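**Gripper rig: still on the round table**

The hand-held gripper at Bomwood went back together in July, and we were told that would be the end of it. Liesbeth Leemans has since logged 482 takes on it and thrown out 5 of them for a blurred lens. I can live with 5. What bothers me is the cabling, which gets redone every time someone new picks up the tool and is never done the same way twice.

The Lunard notes say to check the power lead, wake the screen, wipe the lens and look at a test view before anyone starts recording. Fine. They don't say how the cable should be routed, and a slack loop will catch on something sooner or later.

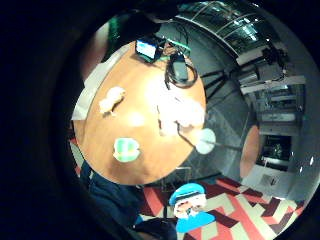 *Wide view from the gripper camera, with the small screen lit and its cables at the far side of the table.*

Evelien Jacobs wants a fixed clip for the lead and a shorter cable. Jindale would rather sell us a new mount for 1389 – I'd try the clip first. She has also asked for a lens check every 600 takes. I doubt that's often enough, given how much handling the thing gets, but it beats the present system of waiting until the pictures go soft.

If you use the rig, write down which lead you fitted. Initials alone won't do.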